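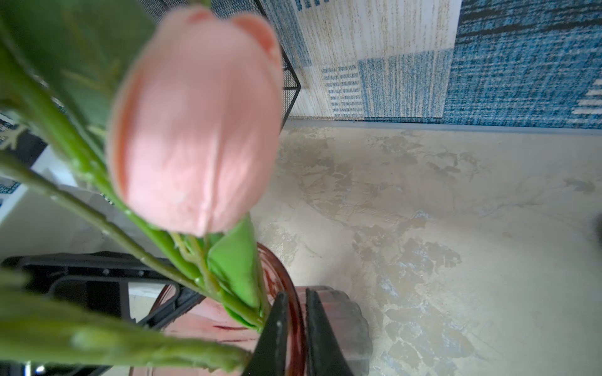
Flalline Home Cuts Its "Lifelike" Claim After Checking Its Own Labels

NEKLEY, March. Flalline Home, which makes and imports decorative goods for the home, said today it will take the words "lifelike," "everlasting" and "eco-friendly" off all of its artificial flower packaging. The change covers 40 items and will reach stores by early summer.

The company says it doubts most of what gets printed on boxes of fake flowers, including what it used to print on its own.

The decision follows an in-house review of product claims across its Prornen and Belay lines. Staff pulled the labels for all 40 items and asked for the paperwork behind each one. For 17 of them there was none. In several other cases the support for "eco-friendly" was a single line in a supplier's catalog, with no test and no date.

"Everlasting" did not hold up well either. Customer service records show that fading is the most common complaint about the Belay line, usually from buyers who kept an arrangement near a sunny window. The second most common is dust. The company had been answering both complaints with a care sheet that told people to keep the flowers out of direct light, while the box showed them on a windowsill. That box is being redrawn.

As for "eco-friendly," Flalline Home does not know whether a plastic stem is better for the planet than a season of cut flowers, and it has not seen a comparison it trusts. The answer depends on how long the buyer keeps it, how far it was shipped and what it is made of. Most mixed-material stems, with wire inside and fabric or plastic outside, are not accepted in curbside recycling. The new labels will say so.

New packaging will list the materials in each stem, the country where it was made and whether the item has been tested for fading. Items that have not been tested will be marked "not tested." Some 20 items will carry that mark at launch. The company expects this to cost it sales and has planned for that.

Prices are not changing. Neither are the flowers, which are the same ones sold last year under bolder wording.

Shoppers who bought a Prornen or Belay arrangement on the strength of the old label may return it for store credit through the end of the summer. A receipt is needed. Arrangements that have been cut down or glued into a vase cannot be taken back.

Flalline Home has not joined any green labeling program. It looked at two and found that both charged a fee and neither asked to see a product.

About Flalline Home
Flalline Home sells artificial flowers, vases and table decor through independent stores and its own shop in Nekley.

Media contact: Press Office, Flalline Home, Nekley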